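Irkell Mill Open Day, April

The mill at Irkell opens its doors once a year, and the village of Honlow uses the occasion to sell everyone soup. I had two bowls before the tour, on the advice of Ghislain Perron, who sells the soup.

Laurier Chisholm took 16 of us through the weaving shed. He has run looms for most of his life and talks at the volume this requires, including in the parking lot. Of the 7 looms, three were going, one was being oiled, and the rest were described as "resting." The oldest came from Skereck on a barge and is spoken of the way other families speak of a difficult aunt.

We were allowed to throw the shuttle ourselves. Mine went on the floor — twice — and was returned to me by a six-year-old who then wove a very decent inch of cloth.

The dye room was closed for drainage. We looked at the door.

The shop takes cash only and shuts at 3, which the tour does as well. I got in with minutes to spare and left with some wool wax for my boots and a mug. The guest rooms over the shop are plain, cheerful and directly above the looms, which start at 6.

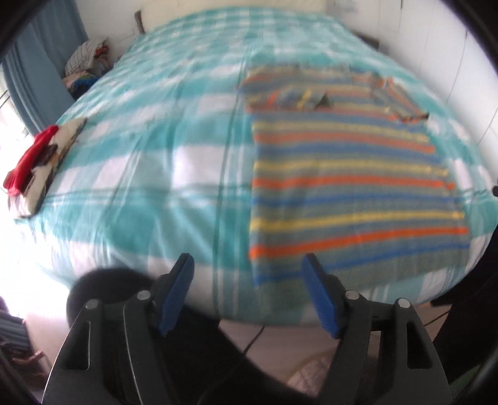 Striped blanket on the plaid bedspread.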